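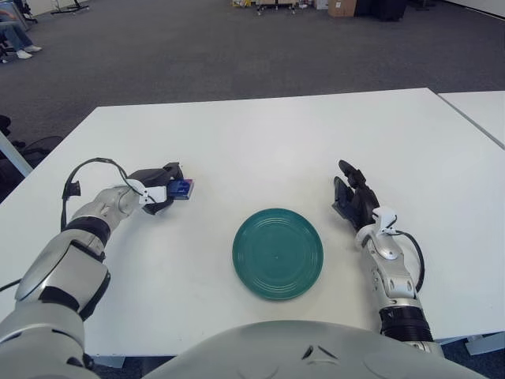

Plato redondo verde azulado sobre mesa blanca.

Incidencia: los pedidos de vajilla se duplican al confirmar el pago
Servicio afectado: tienda en línea de Danus, módulo de pedidos Plusetti
Prioridad: alta
Estado: resuelta, en observación

Descripción inicial
Desde la actualización de septiembre, determinados pedidos figuran dos veces en el panel de administración, con el mismo importe y distinto número de referencia. El cobro se efectúa una sola vez. El almacén de Dikemstead recibe, no obstante, ambas órdenes de preparación, y 4 envíos han salido ya por duplicado. Se solicita la suspensión de la exportación automática hasta que se determine el origen del fallo.

Primera comprobación
Se revisó el registro de la pasarela Keskin correspondiente a los últimos 200 pedidos. En todos los casos duplicados, la notificación de pago llegó dos veces, con una separación de 25 segundos. El módulo debería descartar la segunda, dado que ambas contienen el mismo identificador de transacción. Se ruega a la tienda que indique si se modificó algún parámetro de la pasarela.

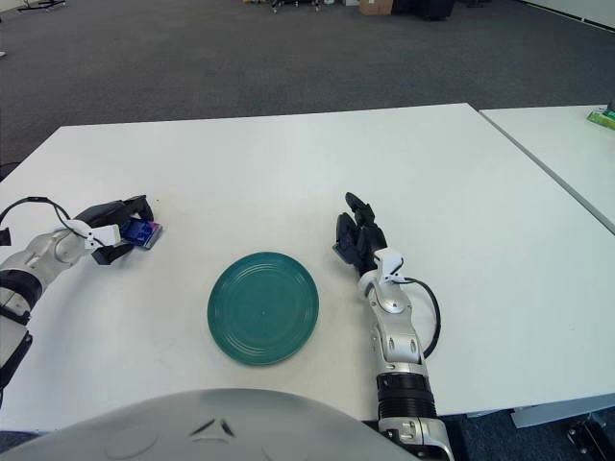

Danus, atención al cliente: No hemos modificado la pasarela. Sí se amplió, en la misma actualización, la longitud del campo de referencia. Rogamos confirmación de si los clientes afectados deben recibir un aviso, pues ya constan dos reclamaciones.

Segunda comprobación
El cambio comunicado guarda relación con el fallo. La columna del identificador conservaba la longitud anterior y truncaba el valor al guardarlo, de modo que la comparación con la segunda notificación no encontraba coincidencia. El error se reprodujo en el entorno de pruebas con un pedido de una sola pieza.

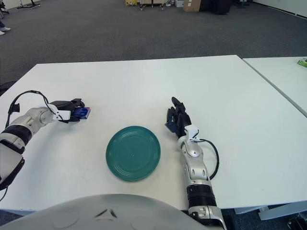

Respecto del aviso a los clientes, se recomienda limitarlo a quienes hayan recibido mercancía duplicada. Los restantes no han sufrido cargo alguno y sus órdenes repetidas se anularán desde el panel.

Medidas aplicadas
Se amplió la columna y se reconstruyó el índice a las 14:30. Se añadió una restricción de unicidad sobre el identificador de transacción. La exportación al almacén quedó reactivada a las 16:00, una vez anuladas las órdenes repetidas. 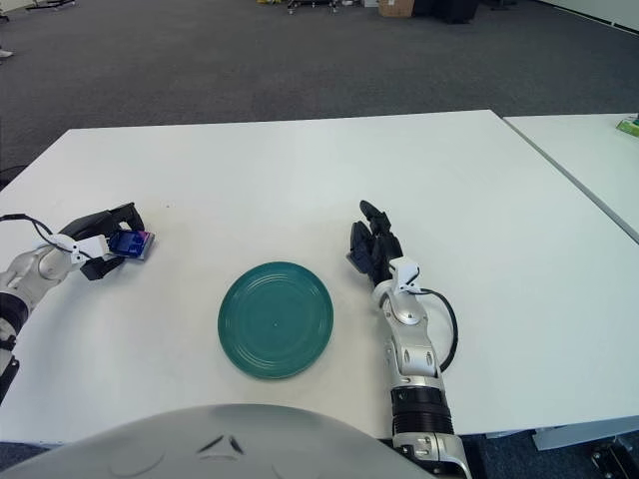 La regularización de existencias corresponde al almacén, que deberá registrar las devoluciones con el código de incidencia y no como desistimiento, a fin de evitar un reembolso automático. El presente expediente permanecerá abierto hasta que se reciba el último bulto.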